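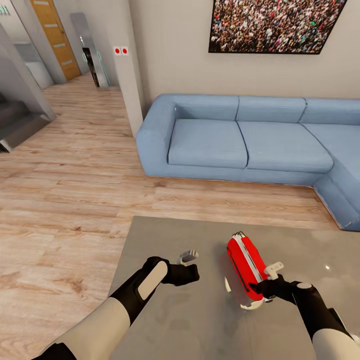
**Comparing Grippers at the Miva Test Group**

10/19/19

The Miva test group has spent the past 10 weeks comparing two gripper designs, known within the group as the Tosham and the Lu. All trials in this first stage were carried out in simulation. The head of the group, who asked to be identified by position only, spoke with us while the second set of trials was being prepared.

The first question was why the group had chosen to begin with a simulated room. "Cost was part of it," the head said. "The larger part was repeatability. We can return every item to the same starting position and run the Tosham and then the Lu against it. On a physical bench, small differences build up over a day, and we end up arguing about the bench."

Each design was given 30 attempts per item. The items were kept to household scale and included handheld devices as well as small pieces with narrow edges. According to the head, the Lu held smooth, upright bodies more firmly, while the Tosham was easier to place on low objects. "Neither result surprised the operators. What did surprise them was how much the approach angle mattered. A change of 2 degrees at the wrist could decide an attempt with the Lu. The Tosham was more forgiving."

Camera placement proved to be the more difficult subject. The group records a wide view along with close views near the grippers, and the head was frank about the limits of the latter. "A close view is very good for judging the last moments before contact. It is also easily blocked. Once a large dark surface comes between the camera and the work, the operator has a strip of table to go by and little else." 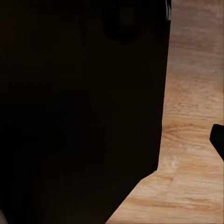
*Close view from the simulated trials, with a black fingertip at right over the wooden tabletop.*

The group considered dropping the close views altogether and decided against it. Operators now switch between views by means of a foot control, an arrangement proposed by the Gustitz office. The head described the change as modest but welcome - attempts were abandoned less often, and operators reported less strain at the end of a session.

Asked whether the simulated results would carry over to physical hardware, the head was careful. "Friction is where I would expect trouble. Our contact settings are reasonable, but they are settings. I would trust the ranking of the two grippers. I would not yet trust the margins."

Physical trials are to be held at the Gustitz office, beginning with the Tosham. The Lu will follow once its replacement finger pads have been delivered.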